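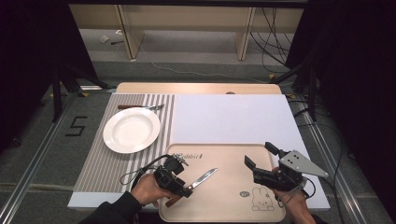

Hand-held grippers at work over a tray, with a plate and fork laid on a striped placemat.

Neltico opens equipment planning service for firms buying their first robot grippers

By Mizanur Majumder, December

Filed under: Company News / Automation / Purchasing

Neltico has opened a planning service for small and mid-sized firms that want to buy robot grippers and the equipment that goes with them. The service, called Ruvham, covers the period before an order is placed, when a buyer has to set a budget, decide how many stations are needed and work out where they will go.

Ruvham is aimed at catering suppliers, care providers and light assembly firms with no automation department of their own. It starts with a site visit and a list of the tasks the customer wants to look at. Table laying, tray loading and the handling of cutlery are among the tasks it covers.

After the visit the customer receives a written equipment plan. It sets out the grippers, stands, rails, cables and work surfaces needed for each station, with a price against every line. Spare parts and staff training are listed separately, so that a finance team can see which costs come once and which come every year.

The fee is £1,690 for a single site. Customers who want a second site included in the same plan pay £2,420. Both prices include the visit, the written plan and one round of changes after the customer has read it. Travel is charged at cost and VAT is extra.

"Most of the firms that ring us already have a gripper in mind," said Mizanur Majumder, who runs the service at Neltico. "What they have left out is the table it works at, the cabling and the hours their own people will spend on it. We have seen budgets where the hand was priced to the penny and the rest was one round figure at the bottom."

The plan also asks customers to gather the items they want handled before they ask for quotes. A plate with a broad rim and a knife with a wooden handle make different demands on a pair of jaws, and a supplier needs to know about both. Neltico recommends sending the same set of items to every supplier on the shortlist - it makes the quotes much easier to compare.

Ruvham was tried out with six customers over the spring and summer. One of them, the tableware hire firm Piken, had set money aside for a full line at its main depot. Its plan split the purchase into two stages, with one station bought first and the decision on the others moved to the next budget year. Piken has since ordered the first station.

Another customer, Atinga, used its plan to choose between buying and leasing. It settled on a lease, mainly so that the payments would fall within its normal running costs.

Neltico will take on 50 sites in the first year. Bookings are open now, and the wait between booking and visit is expected to be four weeks. Firms that have already placed an order can still use the service, although the plan will then be limited to installation, spares and training.

The company does not take commission from equipment makers on any item named in a plan. Customers are free to buy from whichever supplier they like, and the plan can be passed on to bidders as it stands.

A blank copy of the site questionnaire is available on request from the Neltico sales office, which is open until 5pm.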